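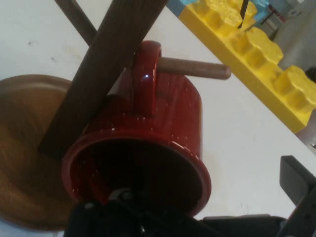 Kategorie: Filme & Serien, Heimkino

Startseite Blog Archiv Über mich Kontakt

Lesezeit: 3 Minuten

2018-04-19

Endlich auf Scheibe: "Jaltus"

Ich hatte die Hoffnung ja fast schon aufgegeben. Als "Jaltus" damals im Kino lief, gab es bei uns genau zwei Vorstellungen, beide am späten Nachmittag, und ich habe beide verpasst. Danach war der Film einfach weg. Kein Streaming, kein Fernsehen, nur ab und zu eine zerkratzte Leihkopie aus dem Ausland ohne Untertitel. Und jetzt bringt das kleine Label Poteneo ihn tatsächlich als Blu-ray heraus, im Mediabook, mit neuer Abtastung vom Negativ! Ich habe im Dezember vorbestellt und seitdem bestimmt jeden zweiten Tag in den Briefkasten geschaut, als könnte das irgendwas beschleunigen.

Worum geht es? Eine Nachtwächterin in einem stillgelegten Fährterminal findet in einem Schließfach drei Pässe, alle mit ihrem eigenen Foto und alle auf verschiedene Namen ausgestellt. Mehr will ich gar nicht verraten, denn die erste halbe Stunde lebt davon, dass man genauso wenig weiß wie sie. Auf der Hülle steht "Thriller", und das stimmt schon irgendwie, aber wer Verfolgungsjagden erwartet, wird sich umschauen. Es gibt eine einzige, und die findet zu Fuß statt, auf einem leeren Parkdeck, fast ohne Musik. Man hört nur Schritte und das Brummen der Lampen. Ich saß auf der Sofakante und habe vergessen, dass ich eigentlich nebenbei Wäsche zusammenlegen wollte.

Das Bild ist ein Traum. Ich kannte bisher nur den Trailer in Briefmarkengröße, und da war alles ein grüner Brei. Auf der neuen Scheibe sieht man in den Nachtszenen plötzlich Zeichnung in den Schatten, das Filmkorn ist noch da (danke, danke, danke!) und die Farben haben dieses leicht Kühle, das zum Hafen so gut passt. Beim Ton gibt es das Original und eine deutsche Synchro. Nehmt das Original, wenn ihr mit Untertiteln klarkommt. Die Synchro ist sauber gesprochen, aber die Hauptdarstellerin flüstert im Original so schön heiser, das geht auf Deutsch komplett verloren.

Bei den Extras war ich anfangs skeptisch, weil auf der Rückseite nur "umfangreiches Bonusmaterial" steht, und das heißt ja oft Trailer plus Bildergalerie. Drin sind aber 13 entfallene Szenen! Manche dauern nur ein paar Sekunden, eine davon ist ein komplett anderes Ende, das ich mir gleich noch einmal angeschaut habe. Ich bin froh, dass sie sich für das andere entschieden haben - das alternative erklärt viel zu viel. Dazu kommt ein Audiokommentar, den ich erst zur Hälfte geschafft habe, und ein Booklet mit Fotos vom Dreh. Den Text darin fand ich ein bisschen trocken, da wird lange über Objektive geschrieben und wenig darüber, wie man überhaupt auf diese Geschichte kommt.

Kleine Meckerei am Rande: Das Menü ist furchtbar langsam, und der Kommentar lässt sich nur dort einschalten, nicht über die Fernbedienung. Und das Mediabook ist auf 786 Stück limitiert, was für so einen Film wirklich knapp bemessen ist. Eine normale Hülle soll später folgen, einen Termin habe ich noch nirgends gefunden.

Falls ihr den Regisseur noch gar nicht kennt, schaut euch vorher ruhig "Umance" an, den gibt es günstig und der ist etwas zugänglicher. Gleiche Kamera, gleicher Hang zu langen Fluren, aber deutlich mehr Humor. Ich habe ihn vor Jahren in einer Spätvorstellung gesehen und die Szene im Möbelhaus sitzt immer noch.

Als Nächstes liegt hier "Jacobs" auf dem Stapel, auch von Poteneo, eine Gaunerkomödie, über die ich bisher nur Gutes gelesen habe. Wenn den schon jemand von euch gesehen hat: ab in die Kommentare damit, aber bitte ohne Spoiler!

Älterer Beitrag | Neuerer Beitrag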